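7 min read

4. Folding before packing: what the survey can and can't support

The usual advice about a large cloth and a small bag is that the cloth should be folded flat, corners matched, before anything else is done with the bag. The Cistine guide says so on its first page, and the Baldursdóttir checklist repeats it almost word for word. Neither gives a source. We set out to look for one and found a chain of citations that ends in a shop leaflet from Lesex, which offers the rule as common sense.

It may well be common sense. But the rule makes two claims at once, and they are easy to mix up. One is that a folded cloth takes up less room than a bunched one. The other is that time spent matching corners is paid back later, when the cloth is taken out again. The first is hard to argue with for stiff cloth and much weaker for thin cloth, which gives way under a hand however it went in. The second depends on whether the cloth is going to be used as it is, or shaken out, washed or ironed first.

A cloth in the middle of the job rarely looks like the drawings in the guides. It has peaks and slack places, and a hem that runs in waves and has to be followed with the fingers before a corner can be found at all. 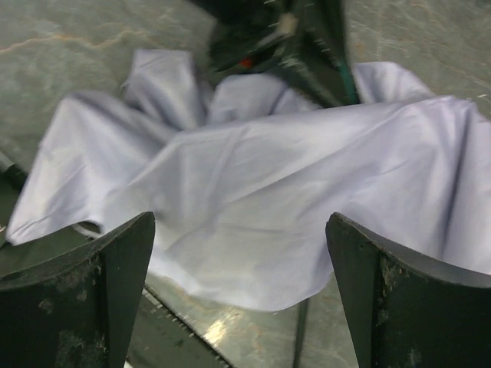 One respondent from Olau wrote that the corners were the whole trouble: by the time she had found the second one, she had let go of the first, and she had long since given up and started rolling. We had no box on the form for rolling. Eleven pages of guidance in the Cistine booklet do not mention it either, and we suspect that a good many of the people we recorded as "folding" were doing something looser.

That matters for the numbers. Of 287 people who returned the form, 82 said they always fold a cloth before packing it. Taken at face value, this is a minority habit. We don't think it should be taken at face value. "Always" invites people to describe their best day, and the form was sent out in November, when many households were packing to visit family and may have been more careful than usual.

There is also the hem. Guides tell the reader to fold hem to hem, on the theory that a stitched edge is straighter than the rest of the cloth. On a thin cloth that is allowed to sag, the hem hangs in an arc. Laid down quickly, it keeps the curve, and the fold made against it comes out crooked. People then smooth the top layer and leave the bottom one as it is.
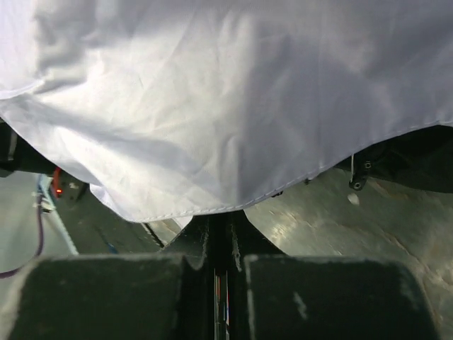
Does a crooked first fold make the finished bundle bigger? Only slightly, going by the bundles we measured, and far less than choosing the wrong place in the bag for it.

The place in the bag is where we think the guides have gone wrong. They treat the cloth as the problem and the bag as a fixed space. A soft tote is no such thing. Its mouth changes shape with whatever leans on it, a lining turned down over the rim takes some of the opening with it, and straps left to fall inside get in the way of everything that follows. Figure 2 shows a bag of this sort with its straps fallen to the front, clear of the mouth. A stiff item stands at a tilt inside the opening and pokes out above it.

Figure 2. Mustard tote with cream lining folded over the upper rim; blue rectangular item tilted in the mouth; black straps looping onto the floor.
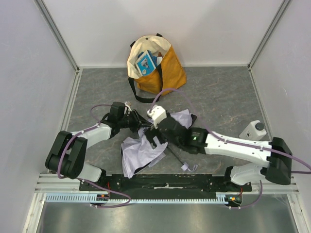 4.1 The stiff item and the soft one

Every guide we read says hard things go in first. We have no quarrel with the order. Our doubt is about the reason given, namely that hard things "form a base." A thin carton in a soft tote does not form a base. It leans, and it keeps leaning until something is put beside it. If the next thing in is a cloth, the shape of the cloth hardly matters. What matters is which side it goes down.

We tried this with a retail box, the sort that has a razor printed on the front, and a mustard tote with a single snap at the back of the lining. The box settles at an angle with one corner near the front rim, and the space left over is a wedge. A cloth folded into a neat square fits a wedge badly. A cloth folded long and narrow fits it well, and so, we are sorry to report to the authors of the Baldursdóttir checklist, does one pushed in by the handful.

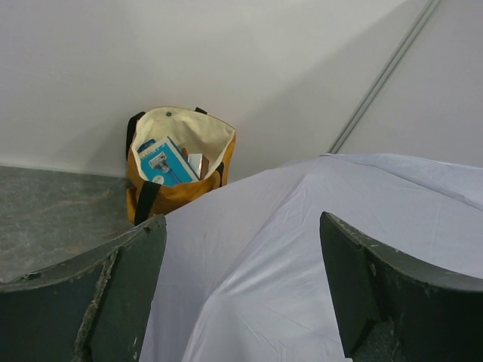 We repeated the packing 70 times, changing the fold and keeping the bag and box the same. The square fold left the snap hard to close more often than the long fold did. The bunched cloth fell between the two, with results so scattered that we would not want to lean on them. The same two people did all the packing, and both knew what we were looking for — a weakness we can't repair after the fact.

What we would say, then, is narrow. For a thin cloth and a soft bag holding one stiff item, the long fold is worth the trouble if the cloth is to come out ready for use. If it is going straight to the wash, we found no case for folding it. Claims that go further than this, including the Cistine line that folding "doubles your bag," should be read with the leaflet from Lesex in mind. Heavy cloth was left out of the trials altogether and is taken up in Section 5.

Comments (3)

guest
I'd like to see the same thing with a zip bag. A snap closes over almost anything if you pull hard enough, so "hard to close" seems like a judgment call.

linen_drawer
Agree about the hem. Mine are never straight after a wash and I've stopped using them as a guide. I find the middle first and work out from there.

guest
Two packers who both knew the question? I'd drop the 70 trials and keep the part about the leaflet — that was the bit that convinced me.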